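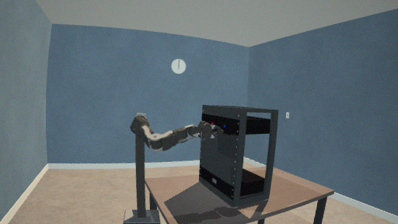
Notebook > Work > Allholm > November 2025

Search this notebook Go

Print this entry | E-mail this entry

Still on the rack task. I had planned to spend the evening reading and instead I sat watching a simulated arm put its fingers up against the front of a simulated equipment unit, next to the little lights, over and over. Jucélia Lacerda wants the new batch in before she talks to the Prondura people, so here I am.

The total stands at 3849 episodes. She read that number out in the call as if it settled something. My question was how many of them are different from one another, and I got a silence and then "they're all randomized." Well. The room is the same blue room. The clock on the wall has its hands nearly straight up, as it did when I went to lunch. Same table, same rack, same outlet. What gets randomized is the start pose of the arm and a bit of the lighting, and I went through 60 episodes tonight and would have trouble telling half of them apart if you took the labels off.

I don't want to be the one who grumbles about everything. Zurkudo (our trainer, named by somebody before me) does learn from this stuff. In July it went from flailing to getting the hand to the top unit most of the time, and I was wrong about how long that would take. I said so then and I'll say it here.
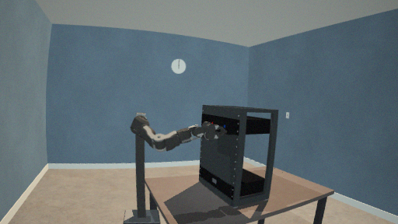 But getting the hand to the unit is the part we know how to score. The success check looks at where the fingertips end up and for how long, and then it writes a 1. I opened 12 episodes marked 1 and stepped through them slowly. In two of them I would not have given it. The hand gets near enough for the check and then sits there, and a person doing that job would be told to try again. Those go into training as good examples. If I throw them out by hand I am the check, and then what is the check for?

Wrote this up for Jucélia, nicer than above. She answered that two out of 12 is a small sample. True! So is one room.

She did agree to a low camera. We'd been collecting from the high corner only, where you look down on the tabletop and the hand covers the very lights we care about in a lot of the poses. I asked for one from underneath, looking up past the arm. Set it up after dinner and it took longer than it should have, because the config wants angles in one order and the viewer shows them in another. Wrote the order on the inside cover of the paper notebook. I have written it there before, I found, in pencil.

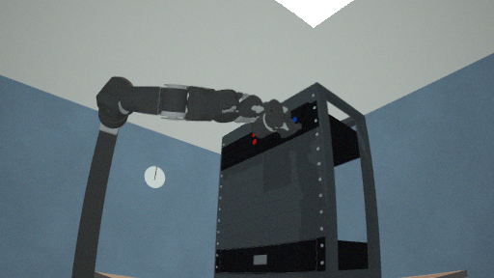
Low view, looking up. Wrist in front of the top panel, blue light just beside the hand.

It's a better angle for judging by eye. Whether it's better for Zurkudo I have no idea and I'd like somebody to say that out loud before we render the whole set again. Vương's old notes claim extra views helped on the drawer task, but there is no comparison run in there, only the claim, and the drawer was a much easier thing.

To do tomorrow: rerun the check with the hold time doubled, see how many 1s survive. Ask for a second wall color at least. Ask again what Prondura has been told about the real racks at their end, whose front panels I have never seen a picture of. Send the camera file to Jucélia before she asks.

Batch is still going. Leaving it on overnight and going to bed.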